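Chapter 2
Seeing a Robot at Work

Collow's robotics lab in Drurkstead held its open day on Tuesday, January 8, 2019. Nuwan Thambiah ran the demonstration in simulation, using an arm, a table and a small board. Before reading on, note what the gripper must reach.

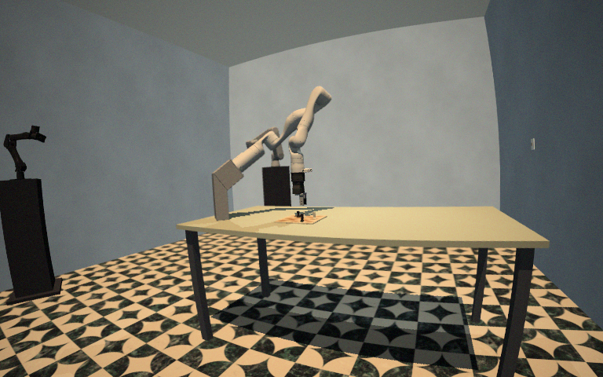
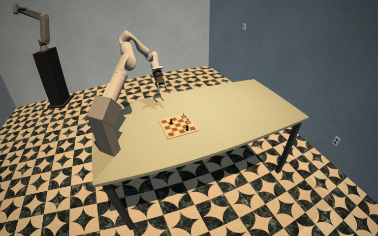
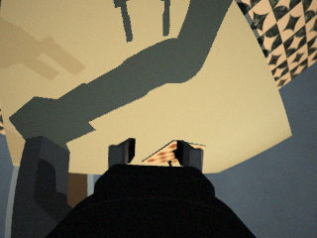

Thambiah's visitors asked how the arm knows where to stop. Section 2.2 takes up that question, starting with joint angles.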